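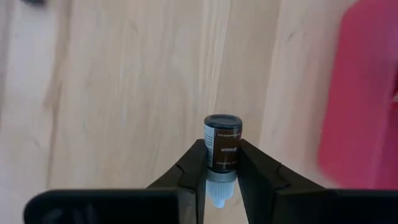

September 5, 2018

So I've finally written up our bench rules, mostly because Silvia Doležal asked me for a copy and was a bit horrified to learn they lived on the back of a Rirnex packing slip. Fair enough! We've been running the two-arm cell at Heffernan since March, and by now everyone has a slightly different idea of what "ready to run" means.

The one I care about most is grip force on small stuff. Anything squeezable gets the soft setting, full stop, and you do a dry lift with the cap taped before you let the arm flip it over. Food colouring is brutal. I own a grey hoodie that used to be a different grey hoodie.

Next up is logging. Every run gets a number, even the rubbish ones. We're at 367 and I'd guess a fair few of those are me forgetting to home the left arm, but they're all in the book and I'd like it to stay that way. If you delete the embarrassing runs, your success rate is fiction, and Princess Dalisay will find out when she does the quarterly review (she has form).

Then there's layout. Small things at the front, tall things behind, and anything with an edge on it goes to one end where neither arm has to reach past it. Write down which end. We lost most of an afternoon at Wemotier to a layout that only existed in somebody's head.
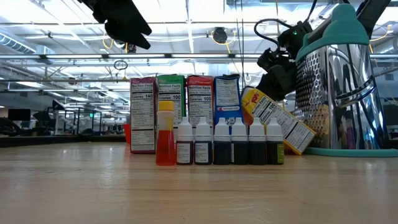
*Groceries on the bench, grater on the right, both arms overhead.*

Hands are the rule people argue with. Mine is that if your hand is over the table, the arms are paused, and I mean paused at the pendant and not just "between moves". Yes, it's slow. The Trunix manual is fairly vague on this and I reckon we should be stricter than the manual.

I'm still on the fence about labels. Turning them all to face the same way makes for tidy trials, but no kitchen cupboard I've ever opened looks like that, so for now I've written "leave them as they land" with a question mark beside it. Silvia wants the question mark gone by the next revision. Comments are open if you've got a view.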